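Recording a sorting task by remote control

Lahlou setup notes, last changed May 9, 2022

These steps cover picking flat metal parts on the two-arm station at Dutenport. You need the hand controllers, the foot switch and a clear view of the table. The Sakville arms must be homed before you start.

1. Set out the parts

Lay the green cloth over the table and put the cardboard box in the middle. The blue bin goes on the shelving behind. Keep spare parts off the cloth unless the task sheet lists them.

2. Check the wrist view

Open the gripper and look at the wrist feed. You want both fingertip pads in view, with the bin behind them. If one pad is missing, reseat the camera and look again.

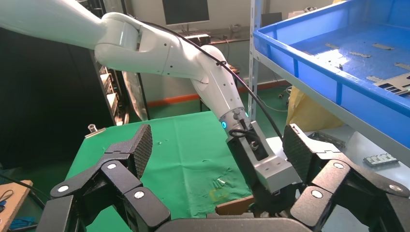
3. Bring the arms to the start pose

Move slowly. Stop with one gripper on each side of the tray and the fingers open, then press the foot switch once. The recording counter should go up by one.

4. Do the task

Reach for the top plate first. They overlap, so take it by a free edge and lift straight up before you move sideways. If you drop a plate, stop, discard that recording and set up again. Don't try to rescue it by hand while the switch is on.

Our Skakatby set has 142 recordings. We threw out 18 and trained on the other 124. Change the angle of the plates a little between runs.

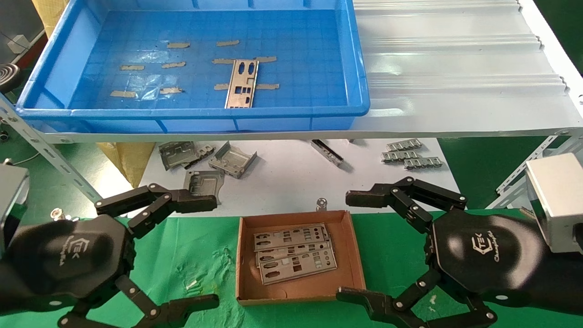 Brannoc asks whether 82 recordings would do if all the plates are the same type. Possibly, but we haven't trained on fewer than 101. He also finds that scaling the controllers down to half speed for the last bit of the approach saves a lot of discarded runs. The setting is under Motion, and it has to be set for each arm separately.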